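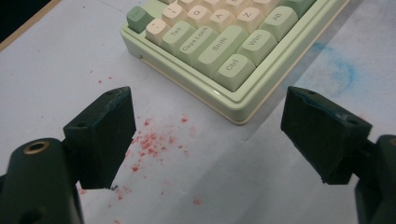

Keyboard repositioning is the second of the tabletop tasks in the Castard set, and the first in which both hands work on one object. The operator demonstrates it directly with a pair of hand-held grippers; no arm is driven during collection. Each gripper carries its own camera, so most of what the policy learns from looks much like this: two finger pads, open, with the corner of the case and its Tab, Caps Lock and Shift keys beyond them. The red specks and the faint blue smudge on the table top were left alone, as a policy trained only on clean surfaces tends to treat any mark as something to be dealt with.

The pictures on this page come from the wrist cameras and from the head camera. Task definition and notes are by Esi Asamoah; the recording software is Uva, release 3.

The task as written: bring the open jaws to the case, make contact on the rim and not on the keycaps, shift or turn the board to the target pose, release, withdraw. An episode is capped at 15 seconds. Anything longer is discarded at the first pass, along with any episode in which a key is visibly pressed down by a finger. The set currently stands at 986 accepted episodes.

Two points on viewpoint. A wrist camera rarely has the whole keyboard in view, and the legends are often the only cue to which end of the board it is looking at. The navigation cluster is useful in this respect, being the one block with no counterpart at the opposite end.

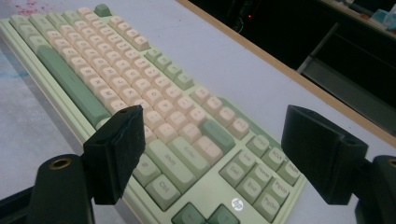

Wrist view, navigation end. Del, Home, End, PgUp and PgDn are all readable between the fingers; the left pad overlaps the keys near Shift.

Views of this kind are also used to check the time offset between the two grippers. Uva logs each stream separately and Appiah aligns them afterwards. Where the offset cannot be recovered the pair is dropped, even if one side is good.

The head camera is recorded throughout but is not given to the policy in the baseline runs. Its job is to supply the position of each hand relative to the other, which the wrist views alone give poorly when the pads are far apart. A dotted marker plate is fixed to each gripper for the purpose. Operators are asked to keep both plates facing upwards and to avoid crossing the wrists -- a crossed pair hides one plate and the track has to be patched by hand.

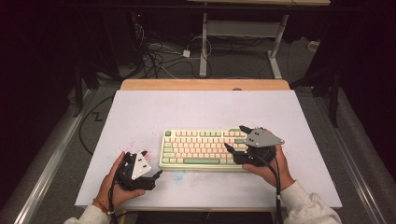 Head view, both grippers at the keyboard. The fingertips of the right one are against the end of the board.

Turns of 90 degrees are under-represented in the present release and will be added in the next. The Feltitz set uses the same episode format, so the loader needs no changes.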